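Rudutel Tabletop Arm Cell: Set-Up Guide
Section 2. Planning and Budgeting Before You Order

Read this section before you send a purchase order. It covers the table, the space, the cameras, the parts that are not in the base package, and the order in which to spend the money. Mounting and wiring are in Section 3.

The reference layout used in this guide is an arm on a table with a small chessboard and pieces as the work. We plan it in simulation first. Your own task can be different, but the planning steps are the same. 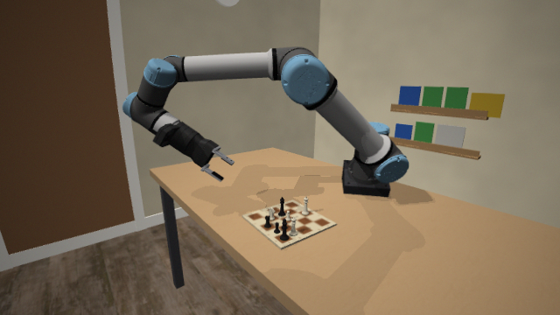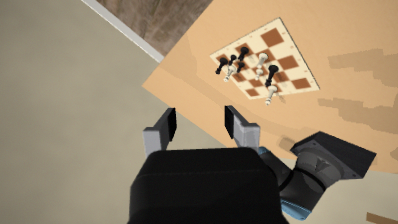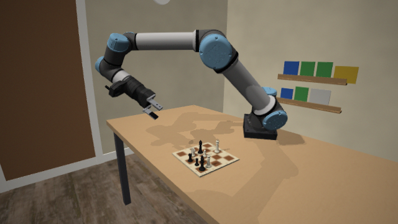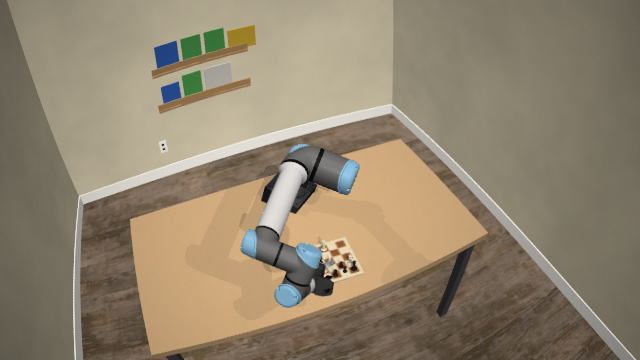
Reference layout in simulation, chess task.

Gumaro Jaramillo wrote to us after the first edition that he had bought the arm first and the table second, and that he would not do it in that order again. The table he already owned was too shallow, the replacement took longer to arrive than the arm, and the arm stayed in its crate through most of August. He asked that the guide put the table at the top. We have moved it to step 1.

2.1 Before you start

You will need:

A tape measure
A floor plan of the room, even a rough one
The reach drawing for your arm, from the supplier
The budget sheet at the back of this guide
The name of the person who can approve changes to the electrical supply

Allow one working morning. Fill in the budget sheet as you go and keep blank lines for items you cannot price yet.

2.2 Planning steps

1. Choose the table. Check that the top is deep enough for the base, the full working area, and a clear margin at the front. Ask the supplier for the rated load of the top as well as the legs. A table sold for office use may carry the weight of the arm standing still and still shake when the arm stops quickly.

2. Mark the base position on paper. Draw the base, then draw the reach circle around it. The work should sit well inside the circle. An arm stretched to its limit has few ways to approach a part, and small tall parts such as chess pieces need the gripper to come in at a controlled angle.

3. Mark what the arm could touch. Include walls, shelves, door frames and light fittings. Remember that the elbow can travel higher and farther back than the gripper does. If anything falls inside the circle, move it or set a software limit, and write down which you chose.

4. List the objects to be handled. For each one, note the width where the gripper will hold it, the height, and the distance to the next object. The last measurement is the one most often missed. Open fingers need room on both sides of a piece, and a crowded board may need narrower fingers than the standard set.

5. Decide on the cameras. Plan for at least one fixed view of the whole table and one view from the wrist. If the arm will hide the work from the first fixed camera in some positions, add a second on the other side. Price the mounts and cables on separate lines from the cameras.

6. Check the power. Find the nearest outlet and confirm what else is on the circuit. Do not plan on an extension cord as a permanent supply.

7. Run the layout in simulation. Use the measurements from steps 1 to 6. Move the arm through every pose the task needs and look at each one from every camera you intend to buy. Changes made now cost only time.

8. Order the table and the mounting plate. Order the arm when you have a delivery date for both.

CAUTION: Do not clamp the arm to a table as a temporary measure while you wait for the mounting plate. The base must be bolted down before power is applied.

NOTE: A simulated table does not flex. A layout that works on screen can still fail on a weak top. Step 1 applies whatever the simulation shows.

2.3 Items outside the base package

The base package contains the arm, the controller, the standard gripper and one power cable. The following are ordered separately. Prices are list prices in dollars, before tax.

Mounting plate, steel, with bolts: 400
Spare finger pads, one set: 43
Wrist camera cable, long: 100
Extended support, first year, including one site visit: 2,541

Extended support can be added up to the day of installation. After that a separate inspection is charged. If this is your first arm, put the support in the first year's budget and review it at renewal.

Finger pads are a consumable. Order at least one spare set with the arm. They ship from the Oltcombe warehouse and small orders are held until the next scheduled dispatch.

2.4 Spreading the cost

Buyers who cannot fund the whole cell in one budget year can split it.

First stage: table, mounting plate, simulation work and any electrical changes.
Second stage: arm, controller, gripper and the fixed camera.
Third stage: wrist camera, spare pads, special fingers.

Do not move the mounting plate to a later stage. The wrist camera can wait if the first tasks are simple, but run its cable during the second stage while the arm is still easy to get at.

If you buy through Ositbridge, ask for each stage to be quoted separately with its own expiry date. A single quote covering all three usually runs out before the third is ordered.

NOTE: Bailly table frames need the adapter version of the mounting plate. It costs the same as the standard plate but has a different part number. State the frame on the order form.

2.5 Approval

Have the budget sheet checked by someone who did not fill it in. Ask that person to confirm:

The delivery dates for the table and plate fall before the arm's
Every object in step 4 has a gripping width entered
The electrical work has a price, or is marked as not needed
The support line is filled in or struck out

Send one copy of the signed sheet with the order and keep one with the floor plan. Questions about the sheet go to Jacqueline Huet in customer planning. Include the arm model and the table dimensions in your first message.

Continue to Section 3, Mounting the Base, when the table and the mounting plate have been delivered.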